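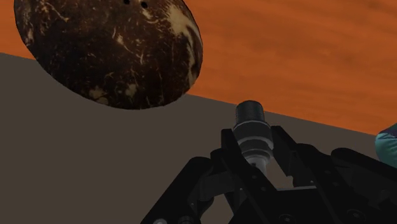 Kavitha Bhat asked at the last review whether we would pay for Pleltora if the money were coming out of our own pockets, and she asked that the next report answer this on the first page. So: yes for the simulator, no for the training bundle, and I'd like another month before I commit to anything on the support plan.

Progress report, September
Pleltora grasp simulator, trial license
Prepared for the Sandeck equipment fund

Where we are

The trial license is past its halfway point. Installation took two days, one of which went to finding out that the license server will not talk to a machine with a space in its name. Mateos, the reseller, was polite about it and sent us a page from the manual that we already had. Since then the software has run every working day and has crashed less than the spreadsheet I keep the results in.

The object library that comes with the license has 76 items. It leans heavily toward things one might find in a kitchen or on a desert island. We picked the coconut as our first hard case: big, round, and awkward for a two-finger gripper. The model is a good one. The husk has pale scrapes and streaks on it, and the eyes are there. Whoever built it cared about coconuts more than Sandeck ever will, but our own bulk produce line handles melons and squash, and there is no squash in the library. I have asked. Squash is on the roadmap.

Results so far

We have logged 3,033 simulated grasp attempts across the full library. Of these, 665 ended in a drop or a miss. I would not read much into that ratio, as Willy Leemans was deliberately picking bad approach angles for the better part of a week and enjoying it. The useful part is where the failures cluster. Large round objects account for most of them, and within that group the worst attempts are the ones where the fingers close too far below the widest point and the object squirts upward. Our real line does the same thing with honeydew, so the simulator has told us something true, if familiar.

What it can do that the line can't is let us try finger lengths without ordering fingers. Willy ran four versions in an afternoon. The same exercise last year, with machined parts, took most of the spring and produced a box of fingers now used as paperweights.

Things that are less good

Contact friction is set per object, with one number for the whole surface. A coconut husk and a waxed melon can be told apart, but a melon with a damp side cannot be described at all. Ottar Løken wrote to the developers and got back a long and friendly answer that came down to "set it lower."

The wrist camera views render nicely, but changing the lighting means editing a text file with no comments in it. We broke it twice. There is now a copy named lighting_do_not_touch, and everybody has touched it.

The training bundle is nine recorded lessons. Ottar sat through all of them and reports that the fourth is the same as the second with a different title card. I do not recommend paying for it.

Comparison with Brosorari

We promised a side-by-side with Brosorari and have half of one. Brosorari is faster to start and its menus are kinder. Its gripper models are simple blocks that open and close, though, and our problems live in the linkages. Pleltora gives us the plates, pivots and fasteners, and we can look at the gripper from behind and slightly above while an attempt is being set up. For a sales demo I'd take Brosorari. The grasp tests will be repeated there once Gudrun Boström has finished converting the object files, a job I described to her as small.

Money

The full license comes to about 900 dollars a month. That covers two seats, and we have been sharing one without bloodshed. Mateos will not quote for a single seat in writing but did pause on the phone for long enough to suggest there is one. I will push.

Next steps

Willy continues with finger geometry, melons only, using a scaled sphere until the squash arrives.
Gudrun finishes the conversion and we complete the Brosorari comparison.
Ottar measures friction on real fruit. He has asked for a fruit budget and I have told him to put it under consumables.
I talk to Mateos about the single seat and the support plan, and send Kavitha the numbers when I have them.

Halvard Söderlund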